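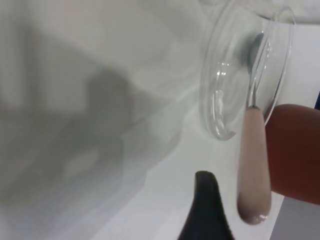

I drink far too much coffee at home, and for years I kept the beans in the bag with a peg on it. Then I started putting out just enough for the day in a glass cup, with a spoon and a mug next to it, and mornings got a lot nicer. It takes two minutes the night before, and I've had enough messages asking how I do it that I thought I'd write it all down properly.

## What you'll need

- a clear glass cup, double-walled if you've got one
- a small glass saucer or lid
- a teaspoon you like holding (mine has a pale pink handle)
- a mug
- dark roasted beans - I'm on a bag of Provari at the moment and it's lovely

## Setting it out

1. Wipe the table and dry it well. Glass shows every smear, especially on a white top like mine!

2. Make sure the cup is bone dry inside. I leave mine upside down on a tea towel for a good while after washing, as even a drop will make the bottom beans go sticky.

3. Fill the cup with beans, but stop a little below the rim. I used to fill it right to the top (it did look generous) and then spent the morning chasing beans under the fridge.

4. Put the glass saucer in front, flat on the table. It's where the spoon lives, so keep it close enough that you aren't dripping or dropping things on the way.

5. Stand the mug off to the right with its handle facing out. Mine's a red one with a white inside, and I love it next to all that clear glass.

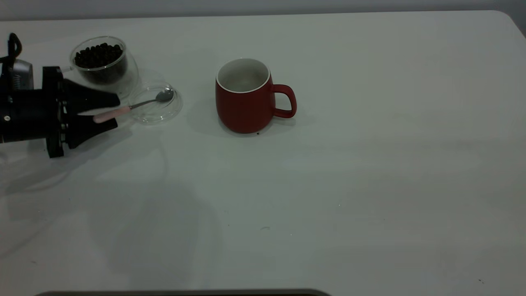 Wirkadero wrote to me that dark beans go stale quickest of all, so I should only ever put out what I'll grind that day and leave the rest sealed in the cupboard. I've done it that way ever since October and the last cup of the bag tastes so much better - do listen to that one.

6. Lay the spoon across the glass with the bowl up on it and the handle resting on the table. It's easy to pick up like that, even half asleep.
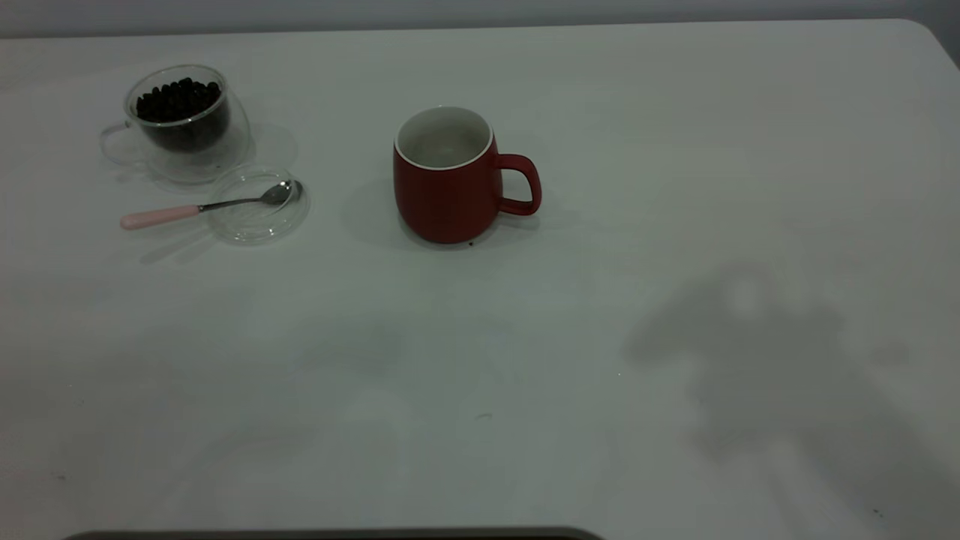
7. In the morning, spoon your beans straight into the grinder. I go by level spoonfuls and not heaped ones, but do have a play and see what suits your mug.

## Keeping the glass clear

Dark beans leave an oily film, and after a few days the cup goes a bit cloudy. Warm water and a drop of washing-up liquid sorts it out, with a soft cloth round the inside. Don't use a scourer on double-walled glass, it scratches horribly. I rinse the saucer at the same time and give the spoon a rub with a dry cloth so it doesn't spot.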